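Skyrme Sock Drawer, read me first

Last updated February 7, 2020

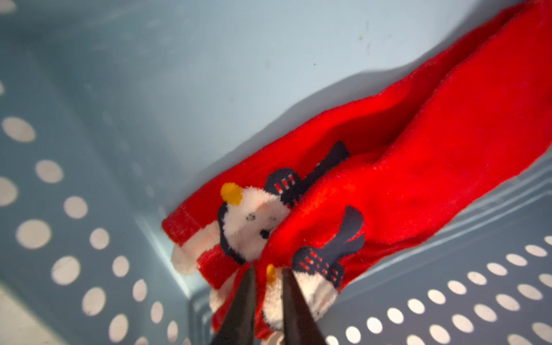
Penguin socks in the blue basket.

Hi! I started this folder in November when I finally got tired of digging through laundry, and it kind of grew into a real collection. It's photos of holiday socks and other small clothes in storage baskets, plus a plain text list saying which item is which. I love the fuzzy red penguin pair way too much, so they show up a lot (sorry, snowflake fans!).

What's inside

There are 835 photos total. 623 of them are socks, and the rest are hats, mittens and a few dish towels that got mixed in and looked nice enough to keep. Everything sits in one of 3 folders:

breris: holiday socks, mostly red and fuzzy
erent: everyday socks, pretty boring but useful
drenden: anything that isn't a sock

How I labeled things

Each line in labels.txt has the file name, the item, the main color and whether it has a mate. Socks that overlap still get a line each. If the design is folded under or upside down I still write it down as long as I can tell what it is, so a penguin with half its face showing is a penguin. White fluffy trim goes in the notes column, because I kept changing my mind about whether it counts as a color.

Known problems

I know about 90 photos in erent have the wrong color. Navy and black look the same to me at night, and I did most of that folder after dinner. I'm working through them slowly.

Using it

Go ahead, free for anything! If you find a mislabeled mitten, send me the file name and I'll fix it in the next update.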